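**White table, faint gray mark, and the great basket debate**

*Home & Surfaces > Tables, Desks, Counters*

---

**joana_moreira** wrote:

Bought a Bekar table in April, the white one with the rounded corners and the wood grain so pale you have to want to see it. I paid 282 for it, down from 300, a discount I now understand. It marks if you think near it.

I've got one gray smudge that has outlived dish soap, a microfiber cloth and a speech. I also keep an orange wicker basket on it, and my sister says the basket is the problem, because anything on a white table turns into "clutter." I say a white table with nothing on it looks like a place where they tell you your insurance doesn't cover it.

So two questions. What takes a gray smudge off a matte white top without making it shiny? And does the basket stay?

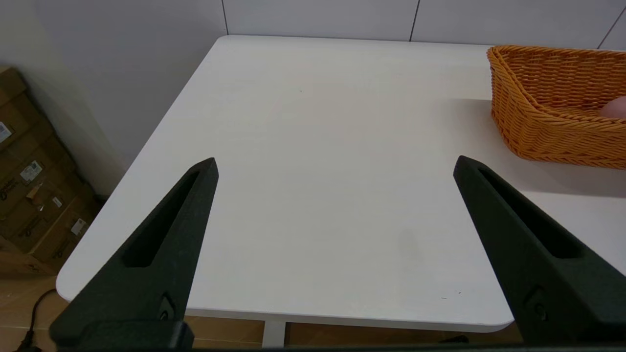 My sister's theory is that a basket belongs in the middle or on the floor, and there is no third option. She has a Brorska table with a runner and a bowl of lemons, so she speaks with authority. I tried the middle for a week and kept reaching around the thing to put down a plate. Pushed off into the corner like that, it leaves me enough white to eat at, and enough white to notice the smudge every single time I sit down.

---

**khoa_mac** wrote:

Melamine sponge, damp, almost no pressure. Go in one direction and stop before you think you should. The first time I used one on a matte top I scrubbed like I was getting paid for it, and I now own a table with a small glossy oval I have to explain to guests.

Basket stays. Your sister is wrong about the floor. Baskets on the floor become dog beds, including for people without dogs.

---

**PhongHo8** wrote:

Do NOT use a melamine sponge on matte. It's sandpaper with good PR. Baking soda paste, leave it ten minutes, wipe.

---

**khoa_mac** wrote:

Baking soda is also an abrasive, Phong.

---

**PhongHo8** wrote:

A gentle one.

---

**khoa_mac** wrote:

So is the sponge, if you read the part where I said almost no pressure.

---

**dat_dinh** wrote:

Before you two open a second front: Joana, does the smudge catch a fingernail? If you can feel it, something got left on top, and a plastic card held flat might lift it. If it's perfectly smooth it could be metal transfer from a pan or a laptop foot, and rubbing alcohol won't touch that. A pencil eraser sometimes does. A clean white one, please. I used a pink one and had a pink problem.

On the basket I'm with the sister, sorry. Wicker feet scratch. Mine dragged a nice arc across a Trurkano sideboard, and that was a 675 sideboard. Put felt under it or put it somewhere else.

---

**joana_moreira** wrote:

Smooth. I ran a fingernail over it and then ran it over the rest of the table for comparison, and that's how I spent lunch. Trying the eraser tonight.

The specks near the front edge are nothing, before anybody diagnoses those too.

---

**khai_dong** wrote:

Nobody has asked what's IN the basket, which seems to me the whole question. An empty basket is decor. A full one is a filing system. I had one on my kitchen table for three years, and when I finally tipped it out there were 8 dead batteries and a warranty card for a blender I'd already thrown away.

Also, pink on white, yes or no? Asking for later.

---

**joana_moreira** wrote:

Depends who's asking. I have one pink thing and it's currently on the table, so be careful how you vote.
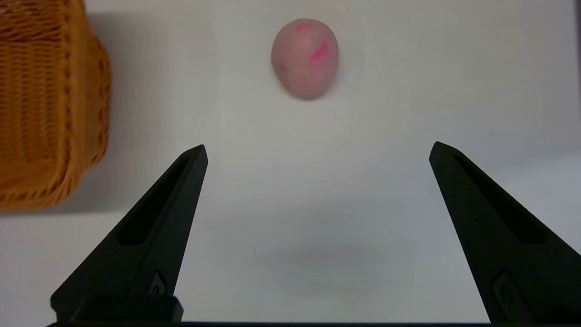 *The pink ball, plus basket.*

It's egg-shaped, so it should roll in a way no reasonable ball would, and yet it's standing up straight. The bright magenta streak is what worries me. If that comes off on the table, I'll have a gray smudge AND a pink one, and Đạt and I can start a support group.

---

**dat_dinh** wrote:

Rub the streak with a damp white napkin. If the napkin goes pink, the ball lives in the basket from now on. There, your basket has a job and I withdraw half my objection. The felt half stands.

---

**PhongHo8** wrote:

I like the pink. I'd lose the orange. They're having an argument.

---

**khai_dong** wrote:

They're fine together. Phùng did a whole window of orange and pink last summer and I nearly bought a lamp.

---

**khoa_mac** wrote:

"Nearly bought a lamp" is not an endorsement.

---

**joana_moreira** wrote:

Update, 31 Jul 2026. The eraser took off roughly half the smudge. What's left is fainter and, I think, wider. Felt pads are on the shopping list. My sister has been shown this thread and says Đạt is the only one here with any sense, and also that lemons would fix it.

---

**PhongHo8** wrote:

Baking soda for the other half.

---

**khoa_mac** wrote:

Sponge.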